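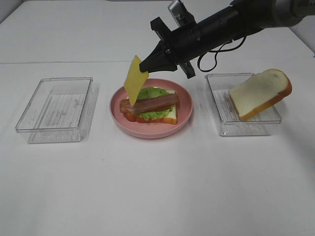 Sandwich assembly station with replica food: layer order and tray layout

Clisthorpe Community Help > Catering and Food Skills > Training Equipment

Posted by Ayuba Baidoo, January

I look after the practice room for an introductory food preparation course. The sandwich station uses replica ingredients on a white table: a pink plate in the middle, with a clear plastic tray on either side of it. The ingredients are white bread, lettuce, tomato, bacon and cheese, plus an orange slice of something firm that came with the set and is not on our recipe card. The card was written for real food and does not transfer well.

There are three points I would like settled before the next intake.

First, the layer order. The card reads bread, tomato, lettuce, bacon, cheese, bread. One of the tutors leaves out the tomato on the first exercise and puts the lettuce straight on the bread. Both versions get built, and the marking sheet allows only one.

Second, the trays. We bought them from Jedura and they are shallow. The bread does not lie flat if anything else is in the tray with it, so it ends up propped against the rim.

Third, cleaning. The pieces are handled all day and I have no written method for them.

The course runs 4 sessions a week, and the room has to be reset between them.

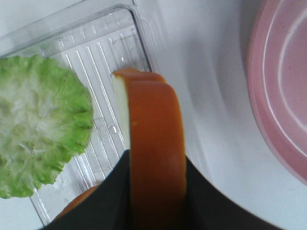
The orange piece is the one that causes most of the queries. Half the learners take it for pepper and the other half for squash, and the packing list from Nino gives only a stock code, 1,143, with no name against it. If anyone has the same set and knows what it is meant to be, please say so. I would prefer to put it on the card properly and not have to remove it.

Budget is limited. I can buy small items up to 200 pounds without a signature, so replacement trays are possible, but I would need a reason to put on the form.

Reply from tbench_44

Pick one order and print it on the sheet. With replica food the order makes no difference to the result, as no juice is going into the bread. With real food, tomato directly on bread makes it wet unless there is butter or mayonnaise between them. If you are teaching for real service, teach the order you would use in service.

We had the same orange bit. We called it pepper.

Reply from M. Bach

I ran a similar station for several years and will take the points in turn.

Layer order. The order on your card is workable but I would change it. For a cold sandwich that will stand before being eaten, the lettuce should go against the bread and the tomato above it. The leaf acts as a barrier. Your tutor's shorter build is therefore sound as a first exercise, and adding the tomato between lettuce and bacon gives you the second exercise without changing anything underneath. Mark the two as separate tasks on the sheet – Build A without tomato, Build B with it – and the disagreement goes away. Cheese goes over the bacon in both, followed by the top slice.

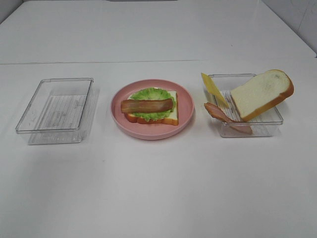 Tray layout is mostly a matter of deciding which side is supply and which side is return. Most stations I have seen leave this undefined, and learners then put rejected pieces back among the fresh ones, which would be a hygiene fault in a real kitchen. Fix it by rule: right-hand tray for supply, left-hand tray empty at the start and used only for returns. The bread can stay propped in the supply tray with its corner over the rim, as long as the cheese is on the left of it and can be taken without moving the slice. That arrangement also suits the order of work, with the cheese used first and the bread closing the sandwich. I would not replace the trays. A deeper one would hold the bread upright but would make the thin pieces harder to pick out, and learners would start tipping it.

If you want the bread flat, give it a tray of its own and move the salad pieces to a second one. Ridged trays are better for the salad, because washed pieces can drain along the grooves.

Cleaning. Warm water, a small amount of ordinary washing-up liquid, a soft cloth. Rinse and leave to air-dry in a single layer. Do not use the dishwasher, as thin pieces warp and will not lie flat afterwards. Check the ruffled edges of the lettuce last – water stays in the folds. Once a day is adequate for a training room where no real food is handled. If real food is ever used on the same table, keep the replicas in a lidded box and clean the surface before and after.

The bread needs more attention than the other pieces, as it is always held by the crust and the crust is where the dirt collects.
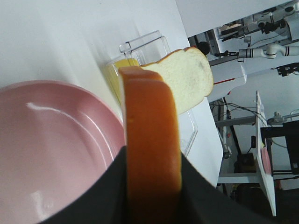
Bread held by the crust, with the plate to the left.

On the orange piece, I cannot confirm what the maker intended. I would write "orange vegetable slice" on the card and use it for substitution exercises, in which the learner is asked to replace the tomato and say where the new layer goes.

Reply from Ayuba Baidoo

Thank you both. Build A and Build B are now on the marking sheet and the left tray is labelled for returns. I will leave the trays as they are. The orange piece goes on the card under M. Bach's wording until Nino replies.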